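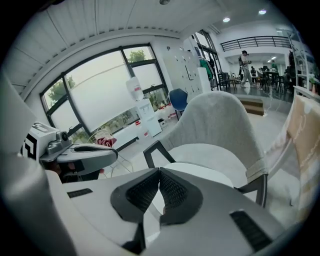

Two Grippers, One Armchair: Comparing Fingertips Outside the Test Cell

Rhea Castillo

Most gripper comparisons are run over a bolted table, under fixed lights, on parts that came with a drawing. The results are repeatable and they transfer poorly. A fingertip that holds a machined block at every approach angle may slide off the piping of a seat cushion on the first try. Tromora, which builds hand-held grippers for recording manipulation data, spent part of the fall comparing two sets of fingertips in an open lounge area, using furniture and supplies as the targets. The study was planned by Sieglinde Kleinschmidt and run by Nurhan Işık and Ertuğrul Ağca.

The question was narrow. Tromora had been shipping its hand-held unit with a smooth molded fingertip, known in-house as the Ruser. A newer pad, the Flelov, is angular, dark, and carries a fine mesh texture on its surface. Both mount to the same carrier with two screws. The firm wanted to know whether the mesh texture was worth its faster wear and its tendency to collect lint.

Why hand-held

A hand-held gripper has no arm behind it. The operator supplies the reach and the wrist motion, and a wide-angle camera on the body records what the fingertips meet. The recorded motion is later replayed or used for training on an arm fitted with the same fingertips. For a comparison like this one the format has a practical benefit: changing the work site means carrying a bag across a building. There is no base to level and no safety zone to mark.

It also has a cost. A person corrects for a bad fingertip without noticing. If a pad starts to slip, the hand turns a few degrees and presses harder, and the log shows a successful grasp. Kleinschmidt's protocol tried to limit this by having the operators close the jaws once per attempt and hold the wrist angle from closure until release. Attempts in which the wrist moved more than the set limit were discarded.

"You lose a lot of data that way," Kleinschmidt said. "What is left is the pad doing the work."

Of 1751 attempts logged, the discard rate was higher for the smooth tip, which is itself a result. Işık asked that the discards be kept in a separate folder and reviewed by hand.

Tracking the second unit

Many of the sessions used two grippers, one in each hand. The camera on the first unit has to know where the second one is, and the simplest method remains a printed square marker. The second gripper carries a white block with a black fiducial pattern on it, mounted close to the mechanism and clear of the jaw arm. When the block is in view, the offset between the two grippers can be solved from a single image.

The lens makes this harder than it sounds. At the center of a very wide field of view, straight lines stay close to straight. Toward the rim they do not, and neither does the marker. Ceiling slats bend into an arch, chair backs swell, and a square block held out to one side becomes a curved patch with uneven sides. The detector has to correct the distortion before it looks for corners. Ağca ran the detector twice on the same recordings, once with the factory lens model and once with a model fitted on site, and used the second for all reported results.

Light was the other variable. The lounge has a large black-framed window with mostly frosted panes, which spreads daylight evenly over the near part of the room. With the marker held in front of that window, the white border of the block and the glass behind it can reach similar brightness. The operators were told to set exposure on the fingertips and leave it there. Automatic exposure was tried and dropped. It followed the window, and the dark pads lost their texture each time the camera turned toward the glass.

Targets

Saadet Öztürkmen, who wrote the task list, chose targets that a service robot would be expected to handle or at least touch. The upholstered armchair was used for cushion edges and for guiding contact along the metal armrest. Other tasks covered bag handles, chair backs, bottle necks and loose cable on the floor.

Cushion edge. The operator approached from the front, pinched the front edge of the seat, lifted by a fixed amount and held for two seconds. The mesh pad held the fabric more often and at a lower closing force. The smooth tip needed the operator to take a deeper bite, which folded the fabric between the jaws and sometimes trapped it on opening.

Metal bar. On a thin painted bar the two tips performed alike when the bar ran square to the jaws. At a slant, the V formed by the angular pads pulled the bar toward the center, and the smooth tip let it roll. Öztürkmen considers this an effect of shape and does not credit the texture. The study had no smooth pad in the angular shape, so the point stays open.

Cable. Picking a thin cable off a glossy floor is difficult for any parallel or near-parallel jaw. The tip has to reach the floor plane without scraping. The Flelov pad comes to a narrower point and was better at getting under the cable. It also scuffed faster. After 80 cable attempts the mesh at the leading corner had flattened enough to see without magnification, and the pads were changed.

Bag handle. No useful difference was found. Both tips hold webbing well, and failures came from the handle lying flat and out of reach.

Bottle neck. The smooth tip was preferred. Its softer material conformed to the ridges of the cap, and the operators reported less twist during the lift.

Setup errors

Some of the lost time had little to do with fingertips. Early sessions had the left and right units swapped in the log, which was caught only when Ağca plotted the marker offset and found it mirrored. The fix was a closing gesture at the start of every take: left jaw twice, right jaw once. It adds a few seconds and has caught the same error again since.

Public background motion was a smaller problem than expected. The lounge opens past a glass doorway into a café-style seating area, and people cross it throughout the day. The pose estimate uses fixed structure such as window frames and railings, and a walking person at that distance takes up few pixels. Takes with someone passing close to the operator were repeated.

The operators also compared two controllers for the jaw log. The older Åberg board samples jaw position at a rate that was adequate for slow lifts but missed the slip that happens just after closure. The newer board caught it. Sessions recorded on the older board were left out of the slip analysis and kept for everything else.

What was decided

The summary dated 3 December 2019 recommends the mesh pad for fabric, cable and angled bars, and the smooth tip for rigid round parts. Tromora will ship both. The wear limit for the mesh pad has been set by visual check, with a printed reference card in the box, until a force-based test is ready.

Kleinschmidt has asked for one further round of 20 takes per task with a smooth pad cut to the angular shape, which would separate geometry from texture. The molds were ordered in December. Işık expects the lens model to need refitting before that round, as the camera mounts have been removed and reseated since the last calibration.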